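Teleoperators wanted for simulated tabletop work (part-time, on site or remote)

Posted by the Pridcombe learning group

Do you like fiddly things? Are you the person who gets handed the knotted necklace, the stuck lid, the drawer that won't close? We'd love to hear from you.

We are looking for 14 people to drive a simulated two-armed robot and help us gather examples for a learning system we call Fuker. You sit at a desk, pick up a pair of hand controllers, and move the robot's arms through small household jobs: pick this up, put that down over there, clear a space, try again. Every run you finish becomes one example, and the system learns from the whole pile of them. So far we have 2,964 good runs. The next stage needs a lot more, and it needs them from people with different hands and different habits.

You don't need any background in robotics, coding or gaming. One of our best drivers so far came from a bakery, another from piano tuning. We care much more about patience and a bit of curiosity – if a grasp fails, do you want to know why? Then you'll fit in fine.

The rooms change from run to run, and so does the clutter. You get a wide view for finding your way around, and a close view at the gripper for the delicate part.

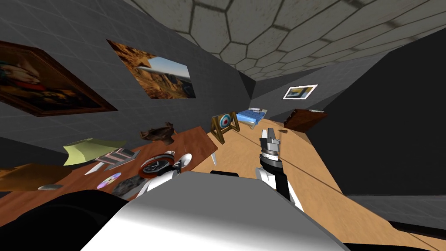
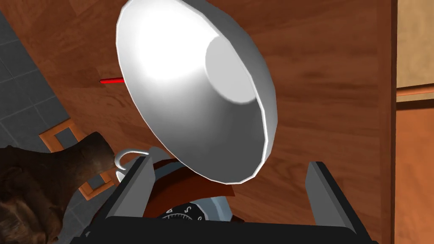

Simulated room with a cluttered table: first the wide view past the robot's arms, then the close view between the gripper fingers.

What a shift looks like

A shift is four hours with two proper breaks. You'll get a task card on screen, a short line such as "move the bowl to the other end of the table," and then you have a go. Slow is fine. Dropping things is fine too, and please don't restart just because a run looks messy! A run where you fumble, back off and recover is worth a great deal to us, and we'd be sorry to lose it. After each run you mark it complete or incomplete and add a note if something odd came up. Then the next room loads.

Things we ask for

You should be 18 or older and able to use both hands with standard controllers. Left-handed drivers are especially welcome, as our examples so far lean heavily toward the right. We read the task cards in English. If you'd like to work from home, you need a steady wired connection and a table you can leave set up; we ship you the controllers and pay for their return. On-site drivers work at our Timmermans building, second floor, where there is an elevator and a decent kitchen.

Some people feel queasy when the view tilts. It does tilt, quite a lot at times. We start everyone on short sessions, and you can stop whenever you need to and still be paid for the shift.

Pay and training

Training takes two days and is paid at the full rate. Jozef De Graaf runs it, and he sits beside you (or on a call) for your first set of runs. We book drivers for at least three shifts a week, starting in June, and there's a good chance of more work after that when the Brusness tasks open up. Those will involve drawers and doors, and we're very excited about them.

How to apply

Write to Willy Leemans by 12th April. A few lines will do: which days you could work, on site or remote, and something you've fixed, built, sewn or untangled lately. Please skip the formal cover letter. We'll invite you to a half-hour tryout with the controllers, and everybody who comes to a tryout hears back from us either way.

18 comments | 41 shares

More from Pridcombe
Wanted: run reviewers, evenings
How we write a task card
Notes from our first group of drivers
Controller setup for small desks

Contact: Willy Leemans, driver recruitment | © Pridcombe | Back to top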